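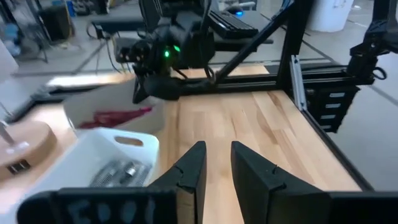 Fig. 8. Open gripper above a wooden tabletop.

8 Name changes after marriage or civil partnership

8.1 Scope

Use this section when a member of staff takes a new name on marriage or civil partnership and asks for their record in Zitell to be brought into line. It covers either partner taking the other's surname, both partners taking a joined surname, and a former surname being kept as a middle name. Men and women follow the same procedure.

A member of staff who marries and keeps their existing name needs no name change. Update the marital status field only (see 8.6).

Changes made by deed poll, and a return to a former name after divorce, are dealt with in section 9.

8.2 Before you start

You need:

- the Records Editor role, or higher
- the member of staff's record number
- the marriage or civil partnership certificate, original or certified copy
- the date from which the new name is to be used at work
- a signed name change form

Note: A certificate shows the names of both partners at the time of the ceremony. It does not show which name either of them intends to use afterwards. Take the new name from the signed form, and use the certificate to check that each part of the surname belongs to one partner or the other.

Note: If the new surname is made up from parts of both names and does not match either, the certificate is not enough. Ask for a deed poll and go to section 9.

8.3 Entering the new name

1. Sign in to Zitell and open Records > People.

2. Type the record number in the search box and press Enter. Do not search by surname. Where two partners work for the same employer, a surname search may bring up both.

3. Open the record and select Names. The current legal name is shown in the upper panel, with any earlier names listed under it.

4. Select Add name. Do not select Edit. Edit overwrites the current entry and is meant for spelling mistakes only.

5. In Reason, choose Marriage or Civil partnership.

6. Enter the new name in full, including forenames that have not changed. The surname field holds up to 300 characters. Accents are accepted and should be entered as they stand on the form, so that Sánchez is not stored as Sanchez.

7. If the surname is in two parts, set the Joined by field to Hyphen or Space. For example, where Leidy Sánchez marries and takes the name Sánchez Dalgleish, choose Space. The system will otherwise treat Sánchez as a middle name and sort the record under D.

8. Enter the Use from date. This may be later than the date of the ceremony but cannot be earlier.

9. Select Save as draft.

Caution: Do not select Save and publish at this stage. Publishing sends the new name to payroll straight away, and a payment may be returned if the bank account is still in the old name.

8.4 Attaching the certificate

1. From the draft, select Evidence > Attach.

2. Scan the certificate in colour, both sides, as a single file. The largest file accepted is 16 MB.

3. Set the document type to Certificate – ceremony.

4. Check that the register entry number can be read on screen at normal size. If it cannot, scan again.

5. Tick Seen by me and enter your initials.

6. Return the original to the member of staff and record the return in the Post and Hand-back log.

Certificates issued abroad are accepted if they are in English or come with a certified translation. Attach the translation as a second file under the same entry. Where the certificate uses a different order of names (family name first, for instance), enter the name in the order given on the signed form and add a line in the Notes box. The test record for Nanami Morikawa in the training area shows a completed entry of this kind.

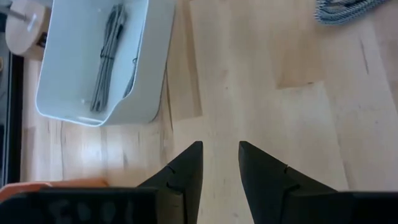 If the certificate has not yet arrived, the draft can be held open. Drafts are kept for 10 weeks and are then removed without warning. To keep a draft for longer, open it and save it again, which restarts the period.

8.5 Name used at work

The legal name and the name used at work are stored separately. Many people change one and keep the other, often where they are already known to clients or have published under the earlier name.

1. Open Names > Used at work.

2. Choose one of the following:
Same as legal name
Keep previous name
Other (enter in full)

3. If Keep previous name is chosen, confirm that the email address and door pass are to stay as they are.

4. Select Save as draft.

Note: The default is Same as legal name. Ask the member of staff before accepting it. Do not assume that a change of one means a change of the other.

Note: Letters about pay, tax and pension always use the legal name. The staff directory, email and rota always use the name used at work. These settings cannot be altered for one person.

8.6 Marital status and next of kin

1. Open Personal > Status and choose the new status from the list.

2. Enter the date of the ceremony.

3. Open Personal > Contacts. Ask whether the next of kin and the emergency contact should be changed. Zitell does not update either of them when the status changes.

4. If the partner is also on the system, use Link person. In the example supplied with the training area, Orlando Castaño and Dayana Cárdenas are linked, and each appears as the other's contact. Linking does not let either partner see the other's record.

Caution: A death benefit nomination is not changed by any step in this section. In some schemes marriage cancels an earlier nomination. Give the member of staff the scheme's own form and make a note that it was given.
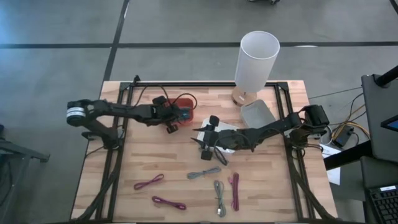

Tronska Shared Services
PERSONNEL RECORDS TEAM

8.7 Publishing the change

The draft must be checked by a second person with the Records Editor role. The person who made the draft cannot publish it.

1. The checker opens Records > Waiting and selects the draft.

2. The checker compares the form, the certificate and the draft, letter by letter, including accents and hyphens.

3. If anything differs, select Send back and give the reason. The draft returns to the person who made it.

4. Ask the member of staff whether their bank has been told. If the account name has not changed, leave the draft in Waiting until it has, or until the member of staff confirms in writing that the bank will accept payments in either name.

5. Select Publish.

Zitell passes the new name to the Bateck payroll link overnight. Changes published after 8 p.m. go with the following night's transfer. No name changes are transferred on the night of a pay run.

8.8 After publishing

Check the items below on the next working day.

- Payroll: new legal name shown, tax code unchanged
- Pension: new legal name shown, scheme number unchanged
- Directory: name used at work shown
- Email: new address working, old address forwarding
- Door pass: reprint requested, if wanted

Earlier names stay on the record and can be found by search. To hide an earlier name from line managers, open Names, select the entry and tick Restrict view. It remains visible to Records Editors.

8.9 Messages

"Name part not matched"
The surname contains a part that is not in either partner's name on the certificate. Check the spelling. If the spelling is right, go to section 9.

"Use from date not allowed"
The date is earlier than the ceremony. Correct the date or check the certificate.

"Person already linked"
The partner's record still has a link to someone else. The old link must be ended by a Records Editor, with the partner's written agreement, before a new one is made.

"Draft locked"
Another editor has the draft open. Wait for it to be released, or ask the Lau House helpdesk to release it.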